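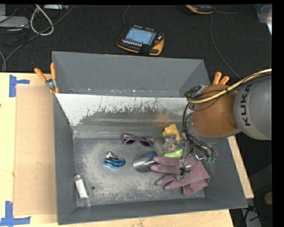

Public Health and Young People
Unit 4: Sleep and the School Day
Course handout – module leader: Serena Marchetti

Purpose of this unit

Unit 3 dealt with diet and physical activity in secondary school pupils. The present unit turns to sleep, a subject that receives less time in most school health programmes although it touches attendance, mood, road safety and learning. Students should read this handout before the seminar and bring their own notes on the two set questions at the end.

1. Sleep in adolescence

During puberty the body clock tends to move later. A pupil who fell asleep easily at nine in the evening at primary school may not feel sleepy until well after ten a few years later. The need for sleep falls only slightly over the same period. Where the school day begins early, the usual result is a shortfall on weekdays and long lie-ins at the weekend. The difference between the two patterns is often called social jet lag.

Students should be careful with the word "insomnia" in written work. It refers to difficulty in falling or staying asleep when there is a fair chance to do so. A teenager who goes to bed at one and must rise at half past six is short of sleep, which is a separate matter and calls for a separate response.

2. The Bellen survey

The main case for this unit is a questionnaire survey carried out in April in the secondary schools of Bellen, under the direction of Radomir Nikolaidis. Forms were given to 825 pupils and 777 were returned in a usable state. Pupils recorded their bedtime and rising time on school days and at weekends, whether they kept a telephone in the bedroom, and how often they felt sleepy in lessons.

Of the pupils who returned a usable form, 53 per cent said that they felt sleepy in class on most days. Those who kept a telephone within reach of the bed were more likely to say so.

Three points should be kept in mind when the survey is discussed:

The answers are self-reported. People tend to give the time at which they went to bed, and time spent awake in bed is easily missed.

All the information was gathered at one time. A link between telephones and sleepiness does not show which came first – a pupil who cannot sleep may reach for the telephone as a result.

The forms were filled in at school, so pupils who were absent on the day are missing. Absence may itself be related to poor sleep.

3. What families and schools can do

Advice to families usually begins with a regular rising time. Getting up within an hour or so of the weekday time at weekends helps to keep the body clock steady. Daylight in the morning is useful, as is a darker and quieter house in the last part of the evening. Drinks containing caffeine are best avoided from the afternoon onwards.

Schools have fewer simple choices. A later start has been tried in a number of places, but it affects transport, staff hours and the care of younger brothers and sisters. Homework deadlines set for late at night can be moved at little cost. Snoring with pauses in breathing, or sleepiness that continues after a long period of adequate rest, should be referred to a doctor.

4. Set questions for the seminar

(a) Suppose the survey were repeated with sleep diaries kept over 10 nights. Which of the weaknesses listed in section 2 would be reduced, and which would remain?

(b) Draft a short letter to parents setting out the findings of the survey. The letter should make no claim about cause.

The seminar will be held on Tuesday, October 28, 2025 and will be led by Nigel Bellamy. Written answers to question (b) should be handed to him at the start of the session. Requests for an extension go to Danica Stan in the department office.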